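Ticket: mesh panel creasing, Venus slip-on (beige)
Status: open – waiting on supplier
Product line: Grevden
Opened by: front counter, Figueiredo store

Customer came in August, second pair, same complaint. Mesh creases where it bends and then stays creased. Says it rubs. Wants a refund not another swap. Told her we'd look first.

What we tried

Stuffed with paper overnight, left on the shelf. Crease softer in the morning, back again after she walked to the end of the store and back.

Steam, 30 seconds, from the inside. Slight improvment. Did not go longer, worried about the glue under the trim.

Loosened the strap all the way. She says rubbing stopped. Tightened it to where she normally wears it – rubbing back. So maybe the strap and not the mesh?

Washed the display pair at 30 to compare, no change in shape. Cold rinse, air dry, no heater.

Checked stock room. Other boxes from the same Jidar delivery feel stiffer in the mesh than the old ones. Cant prove it, no old pair left in her size. Delivery was 100 pairs, only 2 complaints logged so far and both are hers.

Sent to supplier with the notes above. Look at the beige part where it curves, raised folds there, and the black strap next to it. Speckled trim is fine, no complaint on that.

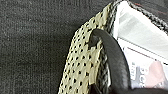
Edileuza Andrade: Had the same thing on the gray ones last spring. Don't steam again pls, it lifts the lining. Try the next half size up with a thin insole before you refund, the strap sits further off the mesh that way. If it still rubs, just give her the money back and put my name on the slip.

Ok. Half size up ordered from the other store, should be here by 4 pm tomorrow. Will call her when its in. Steamer put away.

Still need from supplier: is the mesh on this batch a diffrent weight, yes or no. Leaving ticket open till they answer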